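We use cookies to keep this site working and to see which articles are read. By continuing to browse you agree to our cookie policy. Accept / Manage settings

4. Kitchen notes and the language of asking

4.1 What people wrote down

We came to the kitchen notes a little by accident. Our first plan was to study house meetings, and we sat through a good many of them (with tea, and usually with more cake than was wise), but the residents kept pointing us toward the paper stuck up above the counters. "You'll want those more than you want us," one man at the Costello house told Róisín Hegarty on her second visit, and he was right. Over the life of the project the two houses, Costello and Skirkdale, gave us 1024 handwritten notes, of which 530 came from Skirkdale. Each was copied out in full, crossings-out and all, and entered into Kotodel, the tagging program we had already been using for the interviews.

Most of the notes are short, and most of them want something. They ask for a pan to be soaked, for the milk to be replaced, for the bin to go out before Tuesday. What struck us from the first reading, though, was how seldom the wanting is put plainly. A direct order such as "Wash this" does turn up, but it tends to be written late in a quarrel, when several softer notes on the same matter have already gone unanswered. The early notes lean on "we" and "let's" and on a kind of cheerful weather report: "The sink is looking a bit full again!" Anyone who has shared a home will know the tone, and will probably have written in it.

4.2 Places and their manners

It seemed to us that the softness of a note depended a good deal on where the trouble was. We therefore sorted the notes by the part of the kitchen they spoke of, and two places, the microwave and the sink, came to hold our attention for longer than we had expected when we drew up the list (Figure 2).
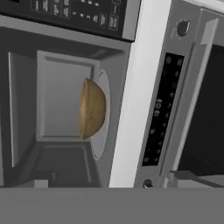
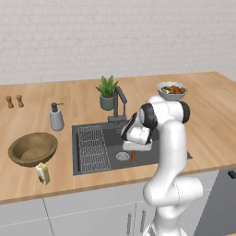 Figure 2. Kitchen places, computer renderings. First: microwave oven. Second: sink in a light wooden countertop.

Notes about the microwave are nearly always about a single event. Somebody's soup has boiled over, and the note speaks to "whoever" did it, a person imagined as one careless stranger, even in a house where everyone has eaten together for years. The word "whoever" does a great deal of work in our material. It lets the writer be cross without being cross at anybody, and it leaves the guilty party a way to come back quietly with a cloth. Several residents told us, with some pride, that they had cleaned up after reading such a note and never owned up to it.

Sink notes behave differently. A full sink has no one author, and the writers seem to know it, so that blame is spread thin across the whole house. We find "everyone," "all of us," and, in one long and rather lovely note from Skirkdale, "my dear fellow sinners." These notes are also the ones that draw written answers. A second hand will add a line at the bottom, a third will add a small drawing, and what began as a complaint becomes something nearer to a conversation. Raíssa Meireles has kept a chapter of her own work for these shared notes, and we borrow from her the name "stacked notes" for any sheet with two or more hands on it.

4.3 Going without a name

We asked residents why so few notes were signed. The answers were various and did not always agree with one another. Some said that their handwriting was known anyway and a signature would be silly. Others felt that a name turned a reminder into a dispute. An older woman who had moved to Costello from a lodging house on Grernetska Street said that in her old place every note had to be signed, by rule, and that people had simply stopped writing them and taken to slamming cupboards — a system she did not miss in the least.

We are careful not to make too much of this, as she was speaking of one house and from memory. Still, her story fits with what we heard in the February interviews, where residents at Skirkdale spoke of an unsigned note as a politeness to the reader as much as a shield for the writer. The next section takes up the notes that were signed, and the rather different company they keep.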